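We use cookies to remember your reading settings. Accept | Manage preferences
Filed under: List archive, Kitchen and Preserving

Subject: Re: cookies for the winter swap, soft after one week

Éabha Madigan wrote:
> My ginger cookies were crisp when I packed them and like bread after
> six days. I used the Stenau recipe, the one with 30 g of syrup. Is it
> the syrup, or is it how I keep them? I must send 800 g to Idalina
> and I don't want to be ashamed.

Dear Éabha, dear all,

I had the same trouble for two winters, so I answer with some confidence, but please correct me where I am wrong.

1. The syrup. It pulls water from the air, that is true, but 30 g is a small quantity. I would not change it. My grandmother's recipe has more and her cookies stayed hard until February.

2. The baking. I think this is your real problem. The Stenau recipe says to stop when the edges are brown. In my oven the middle is then still soft. I turn off the heat and leave the tray inside for 30 minutes with the door a little open.

3. The cooling. Wait until they are fully cold, also underneath. I use a wire rack and I leave them there until the evening. Cúc La wrote in May that she packs hers warm — for soft cookies this is good, for ginger it is a disaster.

4. The tin. Metal with a lid that closes well, and baking paper between the layers. Never put ginger cookies together with anything moist, such as fruit cake. A green Christmas tin with a gold rim is the kind I mean:

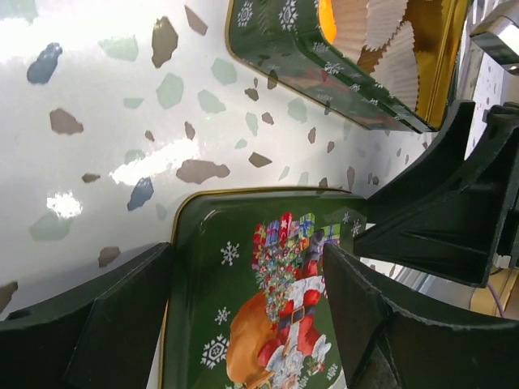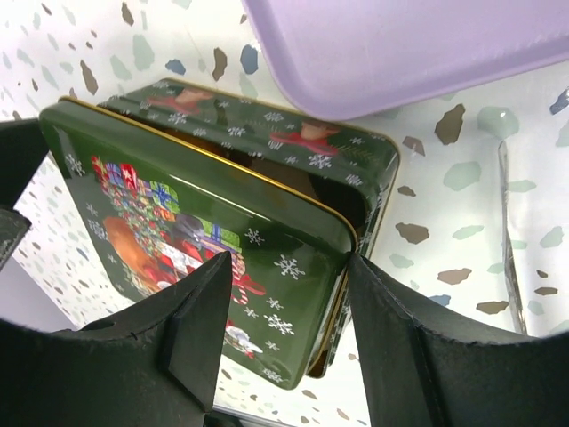
5. The post. For 800 g I would take two small tins and fill the empty space with crumpled paper. My last parcel to Idalina weighed 674 g with the packing and only one cookie was broken.

If they become soft anyway, put them back in a low oven for six minutes and let them cool again. Salvador does this every year and he says the taste is even better, but he likes everything a bit burned.

Please write how the next batch comes out.

Kind regards,
Custódio Bettencourt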